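Notebook, Studio B, Erside
7th July
Entry by Ineke Kuipers
Session: Naminar, second album, drum and bass guitar tracking

The band requested that the new record be tracked to the same tempo maps used for the demos made in December. The maps were imported this morning and checked against the demo mixes. Two songs drifted. In "Stimel" the bridge had been played faster than the map allowed, and the drummer asked that the faster version be kept. The map has been redrawn by ear and saved under a new name; the earlier version remains in the session folder and is not to be deleted.

Drum tuning took most of the first half of the day. The floor tom produced a ring close to 75 Hz that carried into both overhead microphones and sat directly under the bass guitar. A fresh batter head reduced it, and a small strip of felt dealt with the remainder. Colleagues are asked to leave the felt in place overnight.

Bass guitar was recorded as a direct signal and through the Wuyts cabinet together. The two signals were out of step when summed, with a clear loss below 100 Hz. The direct track was moved later by 2 milliseconds and the low end returned. This figure applies to the present microphone position only — should the stand be moved, the measurement must be repeated.

Takes kept: "Stimel," takes 4 and 7; the untitled slow piece, take 2, complete. Take 7 of "Stimel" has the better final chorus, although a stick click is audible before the last fill. The band prefers not to edit it.

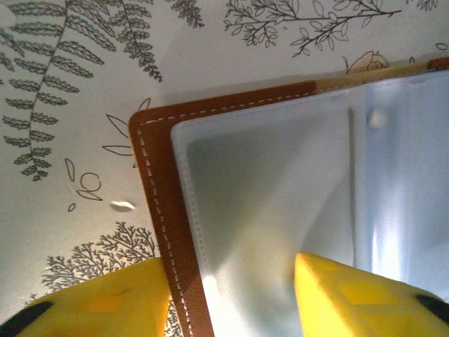
Guitar overdubs are to begin with the rhythm parts, doubled left and right, using the same amplifier and a different guitar for each side. The singer has meanwhile raised the question of the sleeve. The band is divided between a plain black cover and something closer to old botanical prints, with dark fern fronds and thin leafy branches on a cream ground. The studio has no position on the matter, but the label has asked for a decision before the mixes are delivered, and it is noted for that reason.

Outstanding: 10 dB pad for the snare top microphone, to be collected from the store. Nearly 40 GB remains free on the session drive; back up before tracking resumes.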